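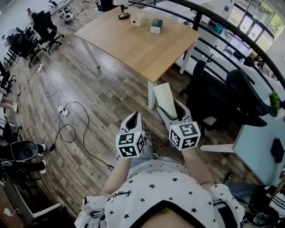

Squeaky floor in upstairs office, landlord says live with it?

Posted by Kamrul Sultana, March 3, 2019

Hi all. We rent the upper floor of an old building, open plan, plank floor. One stretch near the stairs squeaks every time someone walks over it. Started in February when the heating was on full. Downstairs tenant has complained twice now. Landlord says old floors squeak, live with it.

I can't get at it from underneath, their ceiling is in the way. Tried talcum powder in the gaps, quiet for a day and then back again. Hardware store sold me a can of Arkutard, some kind of dry lube, haven't opened it yet. Got a quote for 700 to lift and relay that section, no way. Any ideas under 100? Don't want to wreck the finish or lose the deposit.

Mirjam Kälin

Had this in two apartments. Probably the boards rubbing on the nails. Heating dries the wood out, it shrinks, the nails get a bit of play and there's your squeak. Might calm down by summer on its own.

If you want it fixed sooner, find the joists first. Knock along the floor and listen, or look for the rows of old nail heads. Then one person walks slowly and the other kneels down with a hand on the boards. You'll feel which one moves. Mark it with masking tape, not pencil, pencil gets into the grain.

Then screws. There are kits with scored screws that snap off below the surface so you only get a tiny hole. Drill a pilot hole, old boards split really easy. Go in at the joist, one each side of the board, and walk on it before you do any more. Fill with wax stick in a matching color. I did a whole hallway in an afternoon and spent 52 including the wax.

CHECK FOR PIPES FIRST. Radiator pipes often run right under the boards by the stairs. If there's a radiator nearby get a detector, or don't drill there at all.

Get the landlord to ok it in writing too. Mine said yes on the phone and then forgot he'd said it.

Teten

just put a rug down

Weerasinghe508

Rug won't stop a squeak, only footsteps. Would help the downstairs people a bit I guess.

Agree with screws. Powder is fine if its board on board but you have to work it in with a stiff brush, walk on it, brush again, three or four goes. Most poeple do it once and give up. Powdered graphite lasts longer but leaves gray marks on pale wood so maybe not if your worried about the deposit. Never used Arkutard. If it's a spray try it inside a closet first, some of those leave a shine and the floor gets slippery.

Also check the top stair, mine was that the whole time and I'd already done half the landing.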